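3.2 상온 보관 채소와 철망 바구니

냉장고에 넣지 않는 채소는 가정 내 수납 연구에서 오랫동안 애매한 대접을 받아 왔다. 냉장 식품은 칸과 온도라는 명확한 질서를 따르고, 건조 식품은 밀폐 용기와 라벨의 보호를 받는다. 그 사이에 낀 마늘, 양파, 감자는 베란다와 싱크대 하부장, 그리고 응답자들이 흔히 ‘그냥 거기’라고 부르는 장소를 떠돈다. 본 절에서는 이 ‘그냥 거기’를 분석 단위로 삼고자 한다. 선행 연구가 없는 데에는 그만한 이유가 있으리라 짐작되지만, 연구진은 그 이유를 확인하기 전에 조사를 시작하였다.

설문에 응한 338가구 가운데 200가구가 통마늘을 뚜껑 없는 용기에 보관한다고 답하였다. 용기의 종류는 대나무 채반, 양파망, 과일 그릇, 용도를 잃은 냄비 등으로 다양했으나, 본 연구는 그중 철망 바구니에 주목한다. 철망 바구니는 통풍이 되고 내용물이 보이며 값이 싸다. 한편 마늘 껍질의 관점에서 보면 바닥 전체가 출구이기도 하다. 면접에 참여한 한 응답자는 바구니를 들어 옮길 때마다 그 아래에 ‘바구니 모양의 마늘 껍질’이 남는다고 진술하였는데, 이는 본 연구에서 수집한 표현 중 가장 정확한 축에 든다.

바구니의 형태는 꺼내고 넣는 동작에 생각보다 깊이 관여한다. 원형 채반에서는 마늘이 가운데로 모이는 반면, 직사각형 바구니에서는 대개 한쪽 끝으로 몰린다. 응답자들은 이를 바닥이 기운 탓으로 돌렸으나, 수평계를 대어 본 결과 기운 집은 드물었다. 가장 그럴듯한 설명은 사람이 늘 같은 쪽으로 손을 넣고 같은 쪽에 도로 던져 놓는다는 것이다. 그림 4는 직사각형 철망 바구니의 한쪽 끝 부근에서 통마늘 한 개를 집고 있는 순간이다.

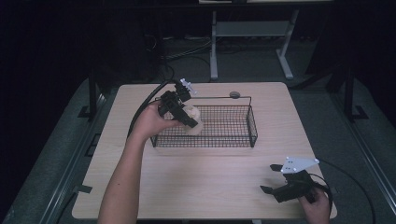 그림 4. 밝은색 목재 탁자 위의 검은 철망 바구니와 통마늘. 마늘의 일부는 바구니 안에 있다.

손잡이에 관해서는 별도의 논의가 필요하다. 바구니 손잡이는 원칙적으로 바구니를 들기 위한 것이다. 그러나 면접에서 손잡이를 잡고 바구니를 옮긴다고 답한 사람은 소수에 그쳤고, 다수는 몸통을 두 손으로 받쳐 든다고 하였다. 손잡이가 하는 일을 묻자 ‘걸리적거린다’, ‘고무줄을 걸어 둔다’, ‘있는 줄 몰랐다’ 등의 답이 나왔다. 설계자의 의도와 사용자의 실천 사이에 간극이 있다는 결론은 이 분야의 논문이라면 어디에나 실려 있으므로 여기서는 길게 반복하지 않는다. 다만 위로 솟은 손잡이가 선반의 높이를 결정한다는 점은 기록해 둘 만하다. 몇몇 가구에서는 아무도 잡지 않는 손잡이를 위해 선반 한 칸을 통째로 비워 두고 있었다.

보관 위치도 살펴보았다. 보관 일지에 기록된 이동 515건 중 174건은 바구니를 원래 자리에 되돌려 놓지 않은 경우였다. 연구 초기에는 이를 ‘이탈’로 부호화하였으나, 이탈한 자리에 머무르는 기간이 원래 자리에 있던 기간보다 긴 사례가 이어지면서 용어를 ‘이주’로 변경하였다. 이주의 종착지는 대체로 식탁이었다. 식탁에 오른 바구니는 곧 영수증과 볼펜, 약 봉지를 받아들이기 시작하며, 이 단계에 이르면 마늘은 바구니의 여러 거주자 가운데 하나에 불과하다. 한 가구에서는 식탁 위 바구니에 마늘이 더 이상 들어 있지 않았음에도 가족 전원이 여전히 ‘마늘 바구니’라 불렀다. 해당 바구니를 표본에 포함할 것인지를 두고 연구진 내부의 의견이 갈렸고, 결국 포함하되 표에 별표를 붙이기로 하였다.

통마늘을 집는 방식에서는 두 유형이 구분되었다. 첫째는 몸통을 옆에서 감싸 집는 방식이며, 둘째는 마른 줄기를 잡아 올리는 방식이다. 후자는 줄기가 짧게 잘려 유통되는 마늘에는 적용하기 어렵고, 적용하더라도 줄기만 손에 남는 결과를 종종 낳는다. 그럼에도 줄기를 잡는 응답자는 줄곧 줄기를 잡았다. 겉껍질의 마찰이 적고 잘 벗겨진다는 점을 고려하면 몸통을 잡는 쪽도 사정이 크게 낫지는 않다. 마늘은 집는 순간부터 이미 조금씩 손질되고 있는 셈인데, 이렇게 떨어진 껍질을 요리의 일부로 볼지 청소의 일부로 볼지는 부호화 지침에서 끝내 합의하지 못한 항목으로 남아 있다.

비교를 위해 시제품 수납함 Cumen을 일부 가구에 4주간 비치하였다. Cumen은 바닥에 껍질받이 서랍을 두고 손잡이를 없앤 제품으로, 앞서 지적한 문제를 모두 해결하도록 설계되었다. 비치 기간이 끝난 뒤 회수한 수납함의 서랍에서는 건전지, 빵 끈, 외국 동전이 나왔다. 마늘은 대부분 원래 쓰던 바구니에 있었다. 참여 가구의 만족도는 전반적으로 높았으며, 특히 서랍에 대한 평가가 좋았다. 서랍의 용도를 마늘 껍질이라고 답한 가구의 비율은 다음 절의 표에서 감자용 수납함의 결과와 함께 제시한다.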